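Nelach open day – anyone else go?

jollik_fan
Just back and still buzzing! They had the two-arm sorting demo going from 3 in the afternoon, two wicker trays, toys and odds and ends. I could have stood there till closing. 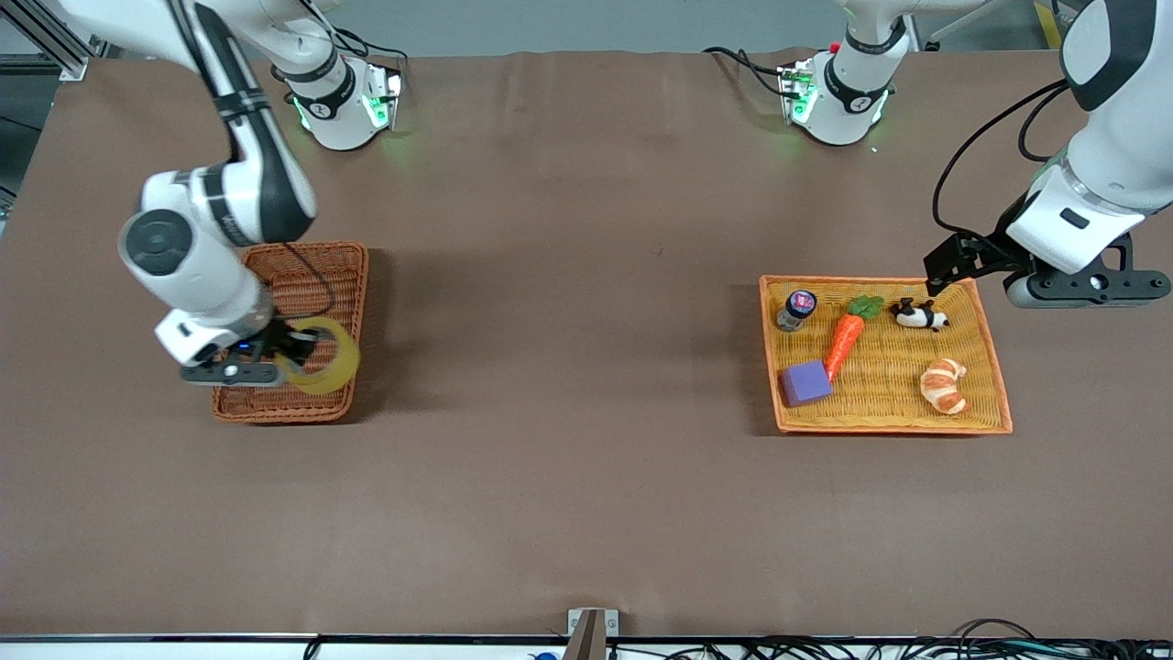
Tape roll over the small tray, right arm

Danjuma Okonkwo
Went in the morning with 300 other people, it felt like. Fun, but I'd rather see them run it at factory speed. Toys are easy.

jollik_fan
Disagree! Tape is a nasty shape – round, shiny, hole in the middle. They let us look through the wrist camera too, and I liked that even better than the arms. One finger in the hole, the other way out wide.

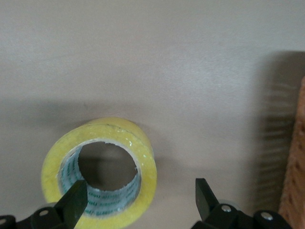
Nkechi Igwe
Speed isn't the point for me, Danjuma. The Plurkus demo in January was fast and I learned nothing from it. Did they take questions?

jollik_fan
Yes, 7 of us stayed for that. Ask for the Afolabi talk if you go next time.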